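Gripper pose jumps near the plate, but only over the checkered cloth. Tracking or sync?

Posted in Perception and Calibration by geltmont_dan

Hi all, long-time reader, first post, so be gentle. I'm working on the replay side of a table-clearing project (we call it Olska in the repo, you'll see the name in the logs) and I've been stuck on the same problem since Saturday.

The setup is two hand-held grippers, one per hand, each with a wide-angle camera on it and a marker cube near the base. We also record a head view. The pose for each gripper comes from visual-inertial tracking on its own camera, and then I use the cube as seen from the head view to line the two grippers up in one shared table frame. After that the planner gets the gripper paths and tries to play them back.

It works fine on our plain desk. Over the red-and-white cloth, the right gripper path jumps sideways by roughly 5 cm, holds there for a bit and then snaps back. The left one does it too, less often. It's worst when the fingers have hold of the cloth or when the tips are down by the plate.

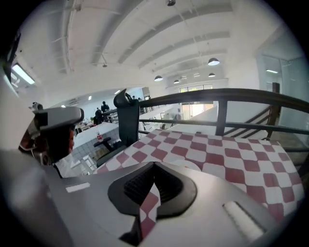
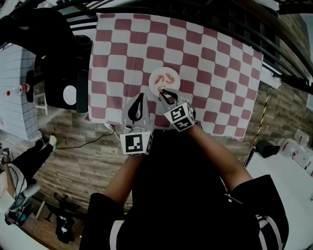 Things I've tried so far: recalibrated both cameras (twice), turned the exposure down, swapped left and right, and bumped the feature count way up. The feature count made it worse! The worst log has 3473 frames and the jump shows up in 7 separate places. Reprojection error looks totally fine the whole way through, and that's the part that's driving me nuts. I'd expect it to shoot up if tracking was lost.

My own guess is a clock offset between the head view and the grippers, but the jump is always about the same size no matter how fast the hand is moving, so I don't know. Does anyone have a way to tell these apart without rebuilding everything?

pathak_loops

It's the tablecloth. Use a different tablecloth.

Grirketti

I mean, the short reply up there is probably right about the cause, but you may not want to change the cloth if the point is to work on ordinary tables, so let me try to be more useful.

You pretty much ruled out the clock yourself. A time offset gives you an error that grows with speed and goes away when the hand stops. Yours stays the same size and sits there. What you've got sounds like aliasing: every corner of a check looks like every other corner, the matcher slides over by one check (or one repeat of the pattern), and everything lines up beautifully in the wrong place. That would explain your nice low reprojection error too. Measure the repeat on the cloth with a ruler. If it comes out at the size of your jump, you can stop looking.

More features hurt you for the same reason. You were asking for more corners and the cloth has an endless supply of them, so the few good ones off in the room got outvoted.

What I'd do, in this order:

Put a mask over the lower part of the gripper view before feature detection. You want the gripper body masked anyway. It never moves relative to the camera, so any feature on it is telling the tracker you're standing still. Then go further up and mask a good part of the table as well, at least as a test. A wide lens still gets plenty of ceiling and railing and so on, and those don't repeat the same way (watch out for regular bars though, they can play the same trick on a smaller scale).

Cap the features per image cell so no one region can take over. If your tracker has a ratio test on descriptors, tighten it. Repeated corners fail a strict ratio test, and that's what you want.

Trust the IMU more over short gaps. A 5 cm hop between frames isn't something an arm does, and the filter ought to reject it. If it's letting it through, your accelerometer noise is probably set way too high. Mine was, for months, copied from some old config.

Separately - when the fingers are pinching the cloth, the cloth moves. So even perfectly matched corners near the tips are lying to you about where the table is. I'd treat that as its own bug, and the mask helps with both.

Run just the mask on your 3473-frame log first and compare the 7 spots. It's maybe an hour of work.

wobbly_extrinsics

Agree with most of the above but I'd look at the cubes too. If you pull the alignment from a single face, a small square marker can flip between 2 solutions when it's seen nearly head on. That usually shows up as a rotation, but if the tip is far enough from the cube, a little rotation turns into a few centimeters at the fingers and it looks just like a sideways jump.

Easy check: plot the raw gripper tracking before you apply the cube alignment. If the jumps are already in there, it's the matching problem and you can ignore me. If they only show up afterward, solve using every cube face you can see in the same frame, and throw out any solution that disagrees with the previous one by more than a few degrees. Don't re-align on every frame either. I did that for a while and all it bought me was jitter. One alignment per recording, averaged over the frames with a good view of both cubes, has been plenty.

Also check that the cube didn't get bumped. Ours is held on with tape and I wish I was kidding.

geltmont_dan

Thank you both! Plotted the raw tracks over lunch and the jumps are in there before alignment, so it's the matching. Haven't measured the cloth yet, the ruler is at home. Going to put the mask in tonight and I'll post the plots in this thread.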